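Bassist and Backing Vocalist Wanted: Ostrowski

Ostrowski, a four-piece doom and death metal band based in Ernley, is seeking a permanent bass player who can also cover low backing vocals. The position is open from March, when rehearsals begin for our second album, "Grastberg."

The album is written and demoed. Eight songs, most of them in B standard tuning, two in drop A. Bass parts exist as guide tracks and may be changed where the new member has a better idea. Recording takes place over 11 days at Estum, with drums tracked first.

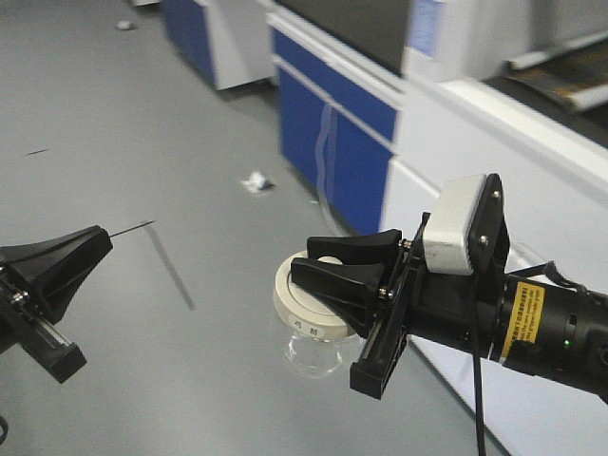
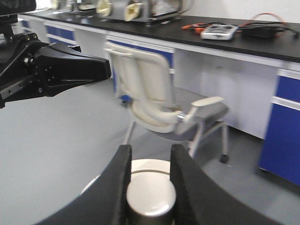
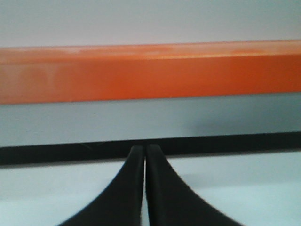
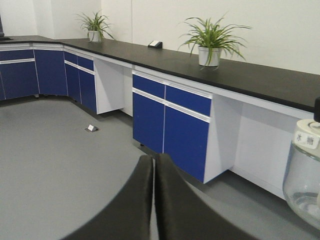
Applicants should have:

Their own five-string bass and a working amplifier head. The rehearsal room has a cabinet.
Stage experience, in any genre of heavy music.
The ability to play to a click at slow tempos — the slowest song sits at 54 bpm.
A valid passport. There are 14 club dates planned after the release, several of them abroad.

Fingers or pick are both acceptable. Reading notation is not required, but tabs will be supplied for everything except the last song, which is still missing its outro.

Rehearsals are held twice a week, from 7 p.m. to 10 p.m. Room rent is split equally. Fees from shows are also split equally after fuel and van hire. The first album sold 2,000 copies on CD and vinyl, so nobody should expect a salary.

To apply, send two recordings of your playing, at least one without other instruments, and a short list of past bands to Brijesh Uniyal (guitar) through the contact form on this site. Links only — attachments are deleted by the mail filter. Selected players will receive two demo tracks to learn before the audition.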